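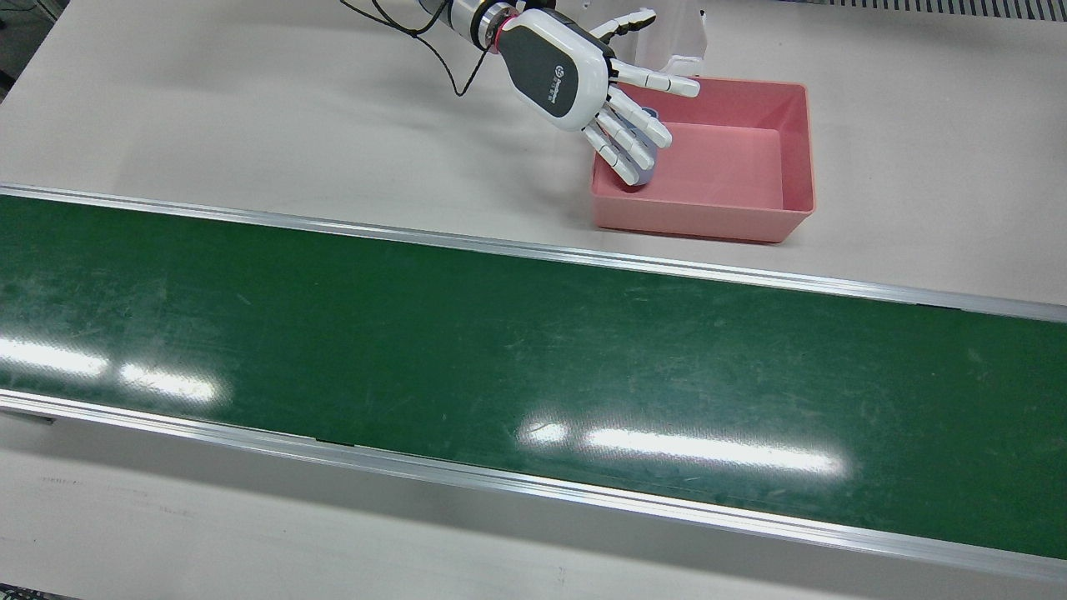

August, 14:20. Conveyor cell, sorting trials, rules revision

Read the draft cell rules against what we do at the bench. Evelien Postma wants one page that both shifts can follow; the Lernby version runs to 7 and gets skipped.

Agreed so far:
Belt stopped before anyone reaches across a rail.
Hand speed limit stays at 60 mm/s inside a bin. Finger contact with the wall is allowed, pushing the bin is not.
Log every stop with the run number. Last entry is 1094. 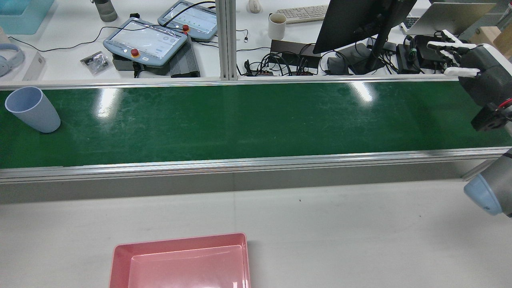
Emergency stops are the weak point of the draft. It says "within reach of the operator" and leaves it there. Both pendants lie on the bench behind the belt, each with its own red button, so a person on the near side has to lean over the belt to get to either one. Hubert Oberholzer proposes a fixed button on the near rail - I agree, pending a bracket from Dorkell.

Also to add: an item tipped over on the belt is left there until the arm is parked. Mugs and bottles off the bench during runs.

Open: does the 2000 ms restart delay apply after a pendant stop? Ask Hubert.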